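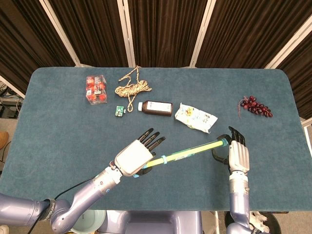
Both hands on the stick, table three, Wednesday session.

Demonstrator FAQ: Trurko teaching room

Do I need to know anything about robots?
No. You need two working arms and a tolerance for being outperformed by your own toddler. You wear the controllers, the robot copies you, and we keep the recording.

Why is everything so slow?
You are. Everyone is in their first hour. Picking up a bottle is easy until you have to do it through someone else's fingers.

What will I be handling?
Whatever is on the table. Rope, a bottle, a snack bag, fake grapes. Please leave the grapes where you find them between runs, even if you think they'd look nicer in the middle.

What is the stick for?
Two-handed practice. One hand holds each end and you try to keep them agreeing with each other. The arms don't know they're on the same team, so that part is your job.

I dropped it. Do I start over?
Keep going if you can reach it. If it's on the floor, press the left pedal and call Ratree Thaweesak. Don't fetch it yourself while the arms are live.

Do bad runs count?
Some do. We have 1752 recordings from the Kallier set and kept 1098. Fumbles with a decent recovery are in there. Long pauses while somebody scratched their nose are not.

How long is a shift?
2 hours, with a break whenever your shoulders start complaining.

Can I guide the arms by hand instead?
On the Foltach bench, yes. Ask Saturnino Bustamante to unlock the joints first. Pushing harder is not a substitute, and he can hear you doing it.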